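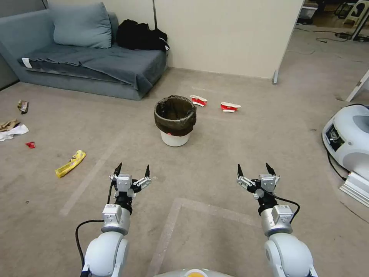

Figure 1. Two arms, grippers open, with the carpet in front of them.

Paid to Sit: Attendance Money on the Town Boards of Cundlow
Final project report, Local Government and Public Money
Submitted 19 August 2020

1. What I set out to do

Cundlow pays the members of its appointed boards a flat sum for every meeting they attend. The sum is modest. It would cover a decent dinner, or a poor one with parking. My original proposal was to find out whether paying people this way makes them turn up more often, which seemed like a question that could be settled with a spreadsheet and a free weekend.

The spreadsheet took until March. The town does keep attendance records, and it does keep payment records, and the two have been introduced to each other only on formal occasions. Most of this report is therefore about the gap between them. My adviser approved the change of topic on the condition that I stop calling it a scandal in the title.

2. Sources

I used the minutes of every board meeting over seven years, 854 sets in all, which averages out to 122 a year. For a town this size that is a great deal of meeting. The minutes are public and posted as scanned pages, usually straight.

The payment records came out of Darkano, the system the town uses for its payroll. I asked for them under the state records law and received them as a printout. When I asked for the same thing as a file, I received a scan of the printout. I typed the rows in by hand, so any errors in the tables are mine, and I would ask the reader to think of them fondly.

For comparison I read the published board rules for Feltia, the next town over, which pays its board members nothing at all and reminds them of this in the welcome letter. I also read the pay review that Cundlow bought from Hafþórsson, a consulting firm. The review recommends that attendance pay be "aligned with expectations." It doesn't say whose.

3. How the money is supposed to move

A board member attends a meeting. The clerk for that board writes the name into the minutes. At the end of the month the member fills in a claim form, signs it, and sends it to the finance office, where someone enters it into Darkano. Payment follows with the next payroll.

The finance office does not see the minutes. The clerk does not see the claim. Each of them told me, in separate conversations and in a very relaxed tone, that the other one does the checking.
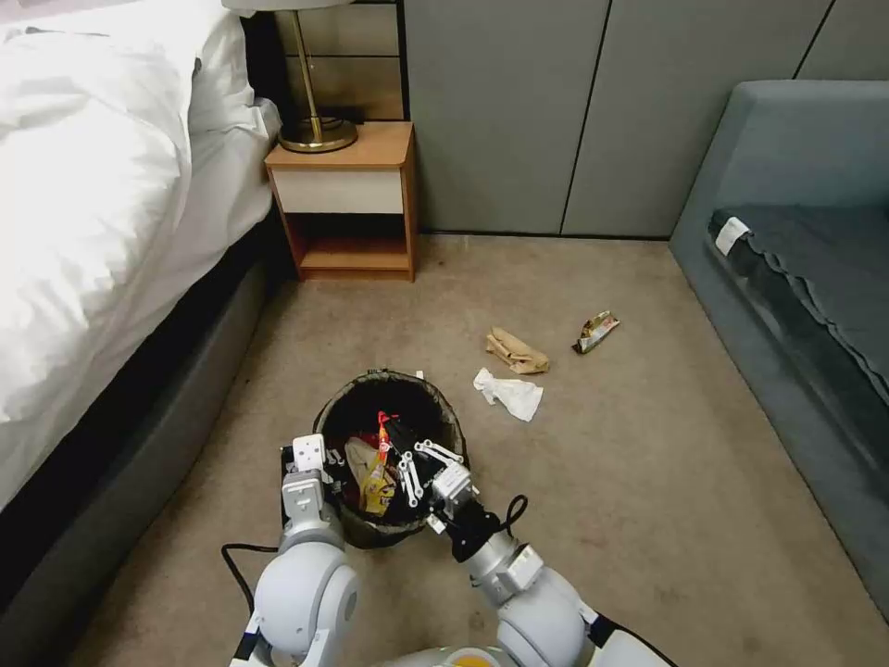 Does a member get paid for a meeting that was called off for lack of a quorum?

The rules allow payment if the member was in the room when the meeting was called off, but the minutes of a called-off meeting often leave out who was there, so the finance office goes by the claim form alone.

4. What I found

Fifty-one people claimed attendance money at some point in the period, or 51 if you prefer it the way the printout has it. I matched each claim to a set of minutes by date and board. Where both records existed and were readable, they mostly agreed. I had prepared myself for worse, and I admit to a small amount of disappointment.

The mismatches ran in both directions. Some claims were paid for meetings at which the member is listed as absent. A larger group went the other way: members sat through the whole evening, voted on everything, moved to adjourn, and never claimed. The Library Board is especially bad at taking its own money. The Parks Board is better at it.

I can't say that any of the wrongly paid claims were dishonest. A member who serves on two boards could easily put down the wrong one, and the form has a single line for "board" with no list to choose from. One claim gave the board as "the usual." It was paid.

As for my first question, attendance in Cundlow is good, and attendance in Feltia, going by its own annual reports, is also good. People who agree to spend their evenings on drainage appear to be the sort of people who spend their evenings on drainage.

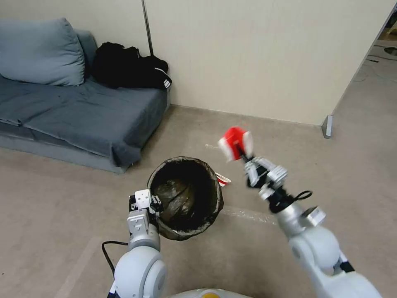 The claim form is where I would start any repair. It asks for the member's mailing address twice and for the length of the meeting never. It has a box labeled "office use" that the office told me it does not use. Finished forms are kept for one year after the payment goes through, and then they go the way of a crumpled red and white paper cup in a gripper with a lined trash bin waiting below. After that the only trace of a claim is the row in Darkano, which shows a name, a pay date, and an amount, so a claim from the early years can be matched to a meeting only by working back from the calendar. I did this. It is the part of the method I am least sure of, and the part that took the longest.

5. Limits

Some minutes are missing. Others list those present as "all," which assumes the reader knows how many that would be. I left those meetings out of the matching and kept them in the total. I did not interview board members, partly for lack of time and partly because the ethics form for interviews is longer than the claim form and harder to understand.

6. Suggestions

The clerk should send the minutes to the finance office each month. This would cost nothing except the pleasure of believing that it already happens.

The form should have a list of boards with boxes to check.

Members who don't want the money should be able to say so once, in writing. At present the town carries no record of whether the Library Board is generous or forgetful, and its budget line for the payments is set high every spring and handed back every winter.

I sent a copy of the matching table to the finance office and another to the clerks. Both have written back to say they will pass it along to the other.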